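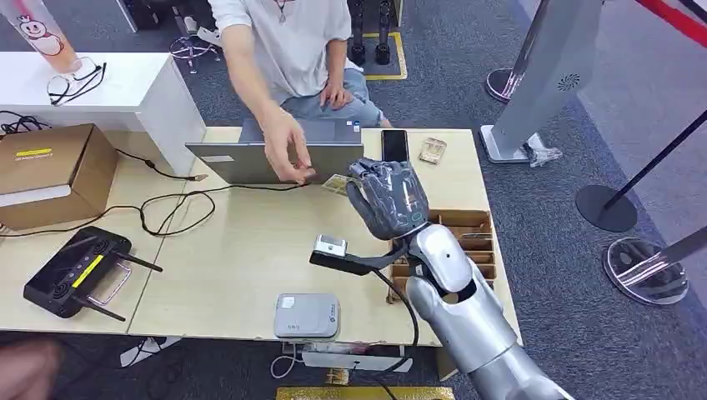 Who Reads the Back of a Seed Packet?
Project report, Plants and People, spring term
Muthoni Athumani and Nassoro Kombo

Our project began with a dead tray of basil. Nassoro planted it, Muthoni watered it, and each of us has a theory about who killed it. The packet had told us to sow "after danger of frost," a phrase that assumes the reader and the frost are on speaking terms.

We wanted to know whether home gardeners follow packet directions, and whether following them makes any difference. We handed out 200 short surveys at the Farley garden center and got 160 back, several with dirt on them, which we took as a good sign. We also grew lettuce behind the science building in two beds. The first bed got the full treatment: seed depth measured with a ruler, spacing measured with the same ruler, thinning on schedule. The second was planted by Nassoro in the way he plants things.

Sowing was done in April and we stopped the trial after 28 days. By then the ruler bed had straight rows and the other bed had what we are calling drifts. Slugs visited both. Our soil came from two different bags, which our instructor pointed out after we had finished, so the yields should be read with some kindness.
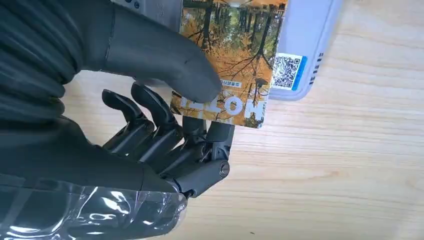 Which direction do gardeners skip most often?
Thinning. People told us they could not bring themselves to pull up a healthy seedling, and a few wrote whole paragraphs about it.

Depth came next. Most people said they poke a hole with a finger and go by feel, and fingers vary. Only 18 people said they read the entire packet before opening it. One of them added that she used to teach school.

If we ran this again we would buy all the soil at once, weigh the lettuce before anyone made a sandwich, and keep the slugs out with something better than a sign. The full survey is in Appendix B. Appendix A is the basil.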